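Wakent planner: common questions

Does it plan around the basket handle?
Sometimes. The handle is a thin arch, and thin arches are where depth data falls apart. Check the collision mesh yourself.
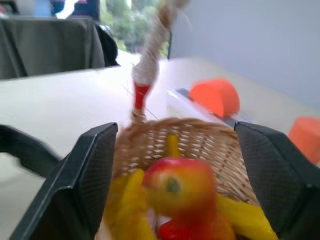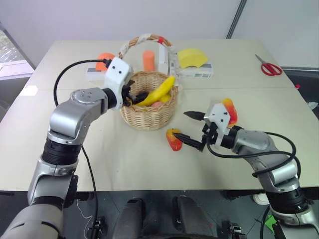
Wicker basket and fruit, wrist view first, then the whole table.

Is the 40 Hz replanning rate real?
On an idle machine, up to 40. With perception running, Riaan Baloyi logged 12.

Should I upgrade before August?
I wouldn't. Version 2 still drops grasp poses without a warning.

Related
Pundska driver notes
Calibrating with Lü
Kamwood log viewer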